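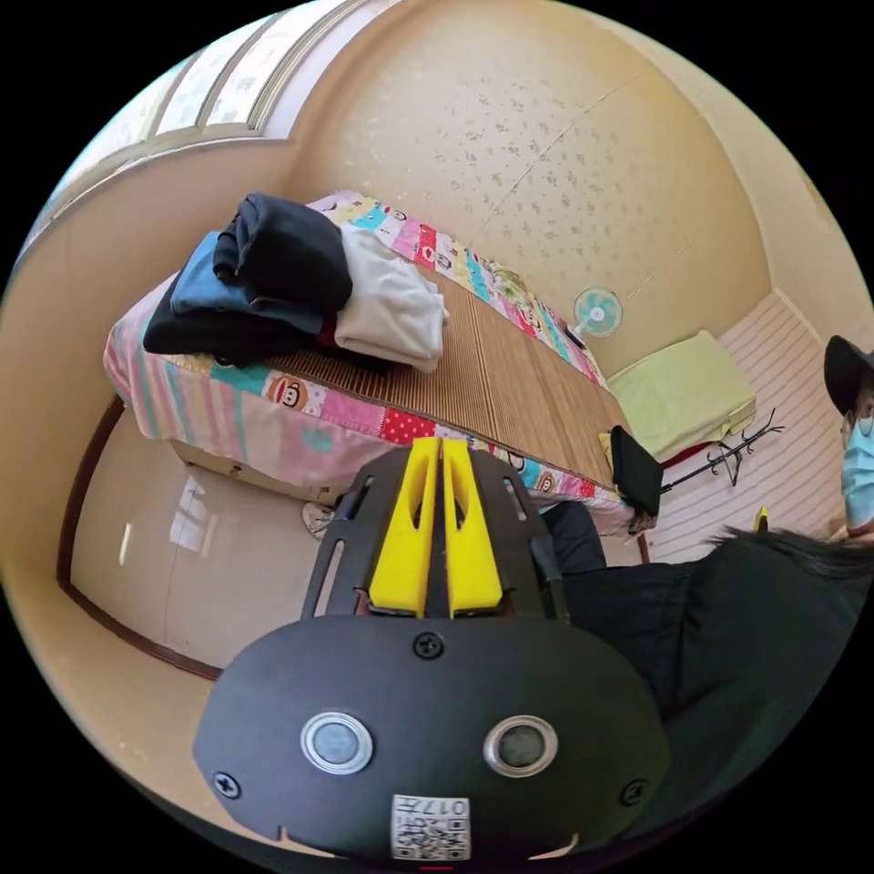
Ticket: Left unit 017 reports closed while the fingers still have a gap
Status: Resolved (watching)
Opened by: Réka Vida
Assigned to: Talha Minhas
Component: hand-held grippers / finger width
Month: November

Opening report – Réka Vida, 10:40

The left gripper, 017, is writing a width of zero with a visible gap between the yellow fingers. Drullow shows a green tick next to the unit and says calibration is valid. The right-hand unit of the pair behaves. It has happened on bed and bedding tasks so far, which is all we've been running with this pair. Folded clothes come out looking as if the fingers passed through them. I restarted Drullow, then power-cycled the unit. Same result both times.

Please advise whether to stop using it. Oluf thinks it's a firmware problem and that the update will fix it.

Talha Minhas, 10:58

I don't think it's firmware. Every width fault we had last year was called firmware for the first day, and I can find one that was. Before anyone updates anything, please send the unit log, and tell me whether the zero is wrong right from power-on or goes wrong during the session. Don't recalibrate yet. If you recalibrate now we lose the evidence and get a green tick, and we already have a green tick.

Stop using it for tasks that count. Fine to keep it powered and handle things with it for the log.

Réka Vida, 11:25

Log attached. From power-on it's correct. It starts drifting later. I can't tell exactly when from the screen, the number only updates when you let go of the trigger.

Oluf Lauritsen, 11:31

For the record, the Brellgate release note says "improved width stability on left units". I'm not making it up.

Talha Minhas, 11:44

I've read the release note. It says improved, it doesn't say from what to what, and it doesn't say what was unstable. I'll believe it when I see a before and after on the same unit with the same fingers. If we update first and the drift goes away, we won't know whether it was the update or somebody taking the housing off and putting it back on properly.

The log is useful. Zero holds for the first 9 minutes and then moves in small steps, always in the same direction. It ends up 2 mm out. Electrical noise would wander both ways. Steps in one direction look mechanical to me: something creeping each time the fingers close. Candidates, in the order I'd check them:

Finger mounting screws
The width sensor magnet on the linkage
The trigger return spring
Cable to the width sensor, if it has been pinched by the housing

Réka, can you do the first one where you are? You need the small hex driver from the lid of the kit. Hold the finger by its base and not by the tip, and try to rock it. Then swap to the other finger and compare. 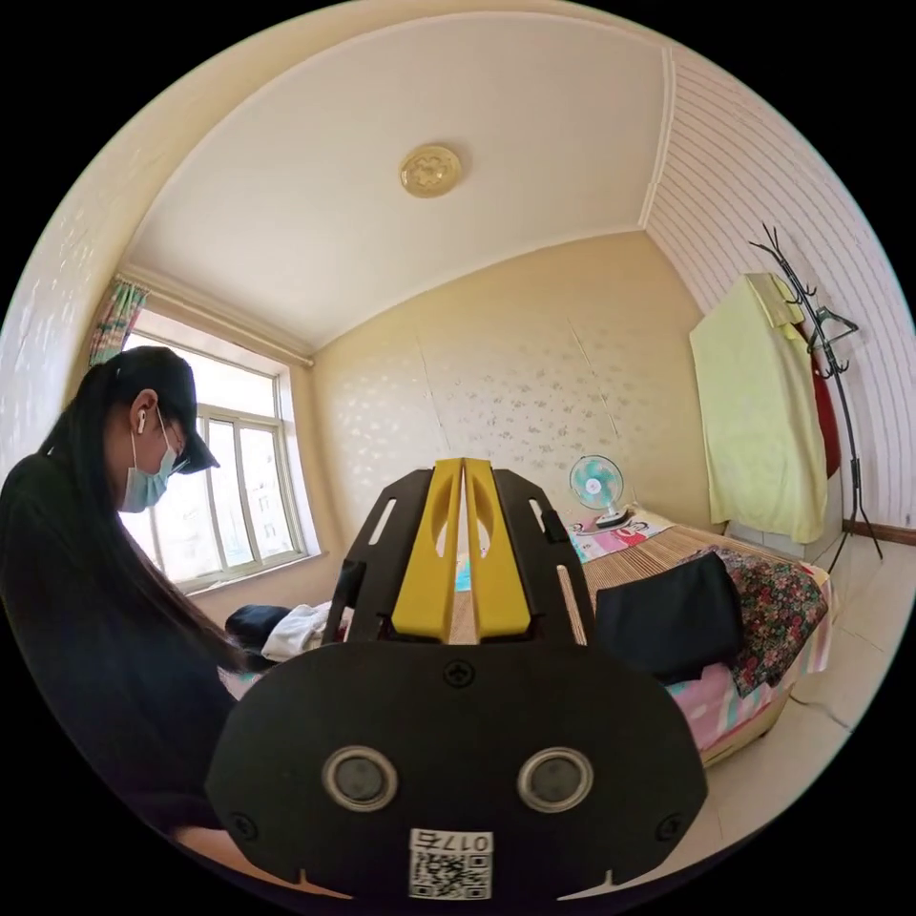
017左, fingers side by side with a narrow gap.

Réka Vida, 12:20

Both fingers are tight. I rocked them as you said and couldn't feel any difference between them. The black screws on the rear housing are all in. The label says 017左, so it is the left unit and the pair hasn't been mixed up, in case that was going to be the next question.

Talha Minhas, 12:26

It was going to be the next question. Thanks.

For anyone reading later: the number on the label is the pair and the character after it is the side. If Drullow has the left calibration loaded against the right serial, you get a fixed offset from power-on. We don't have that here.

Send 017 left back to the bench, please, with its own fingers still mounted. Last time a unit came back with the fingers in a separate bag and I spent an afternoon testing a gripper that had nothing wrong with it.

Ottó Farkas, 15:05 (bench)

Received. Opened the housing. Notes:

Cable is fine, no pinch marks, connector seated.
Return spring is fine.
The magnet carrier on the linkage is held by a clamp screw. The screw was not loose in the sense that it would fall out, but I could turn the carrier with a fingernail. No threadlock on it that I could see. The right unit has blue threadlock in the same place.

With the cover off I closed the fingers on a foam block over and over and watched the carrier. It moves a hair each time you squeeze hard, and it doesn't come back. Squeeze gently and it stays put.

Talha Minhas, 15:12

That fits the steps. It also fits bedding, where people squeeze harder than they need to – thick cloth doesn't push back much until it's fully bunched up.

Who had the left unit open last? I'm asking for the service sheet and I'm not after anyone's head.

Ottó Farkas, 15:20

Service sheet says Zsolt, sensor swap, torque "per manual". The manual gives a torque and says nothing about threadlock on this screw. So he may have done exactly what it told him.

Zsolt Borbély, 15:37

I did. I have the page open. There is a threadlock symbol for the finger screws and none for the magnet clamp. If the factory puts it on there, the manual should say so. I've raised it with Mirneo. They answered that the clamp "does not require" threadlock, so I asked why the factory right unit has it. No answer yet.

Talha Minhas, 15:41

I wouldn't wait for one.

Repair steps as agreed with Ottó:

Clean the clamp screw and the hole with alcohol and let them dry.
Fingers fully closed, carrier lined up with the mark on the linkage.
One small drop of medium threadlock on the screw. Keep it off the magnet.
Torque to the manual value. Leave overnight before any load.
Refit the housing. Check the cable sits in its channel before the screws go in.
Recalibrate in Drullow, closed position first, then open.
Check with the gauge block after calibrating. The tick only means the routine ran to the end. It can't tell whether the fingers were where it assumed they were.

Ottó Farkas, 09:50

Done as above. Gauge block reads correct. I then ran it on the foam block with hard squeezes for 22 minutes, old firmware. Zero did not move. Marked the screw head with paint so we can see at a glance if it turns.

Oluf Lauritsen, 10:02

So can we update now?

Talha Minhas, 10:09

Now, yes. Log the zero before and after, please. I expect no difference and would be glad to be wrong.

Oluf Lauritsen, 11:30

Updated. No difference. The menu is a different color.

Réka Vida, 11:46

What do I do about recordings already made with 017 left? There are more than 1,600 closes in the affected sessions and they all look fine in the Drullow summary.

Talha Minhas, 12:03

The summary uses the same zero that was drifting, so I'd give it no weight at all. Ottó suggested correcting the widths afterwards from the steps in the log. It might work. My worry is the step size depends on how hard the person squeezed, which we don't record. Keep the early part of each session, before the first step shows in the log, and put the rest on hold under this ticket number. Don't delete anything. If someone from the Magyar team wants to try the correction on a copy, they can, and I'd like to see it checked against the camera view before it goes anywhere.

Réka Vida, 12:10

OK. Left unit is back with me after lunch. I'll do a gauge check at the start and end of each session and write both numbers on the sheet.

Talha Minhas, 12:14

Good. Setting this to resolved, watching. Open items: the threadlock question with Mirneo (Zsolt), and a paint mark on the magnet clamp of every other unit that has had a sensor swap (Ottó). Reopen if the end-of-session number differs from the start by anything you can read on the gauge.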